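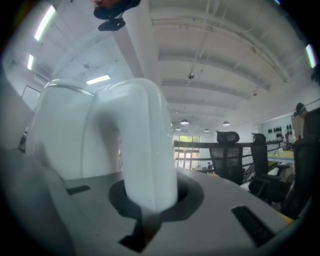 4 min read

Questions from new collectors

What counts as one example?
One task from start to finish, done by one person with one gripper. Picking up a cup and setting it on the shelf is one example. If you stop halfway to talk to someone, end the recording and start again.

How many do you need?
The target for the Alano set is 2000 accepted examples by the end of August. Each collector is asked for 65 per shift. Narayanan Salian posts the running total.

How long should each one be?
Most tasks fit in 31 seconds or less. Longer recordings are accepted if the task needs the time.

Should I delete my mistakes?
No. Mark a dropped object as "failed" and keep the file. A slip that you recover from goes in as a normal example. The system needs to see recoveries.

Can I do the same task the same way every time?
Please don't. Move the object, change your starting point, and come at it from another side. Sets with little variation get sent back.

What if other people are in view?
Keep going, as long as they have signed the Vidard consent form. If they haven't, tell Azucena Zavala and she will pull the file.

How fast should I move?
A little slower than you would with your bare hand. Close the fingers fully before you lift.

When do I upload?
At the end of your shift, before 7 p.m. Files go in the Espinoza folder under your initials. Leave the names as they are.

Who checks the files?
Azucena reviews a sample from every collector and sends notes the next morning.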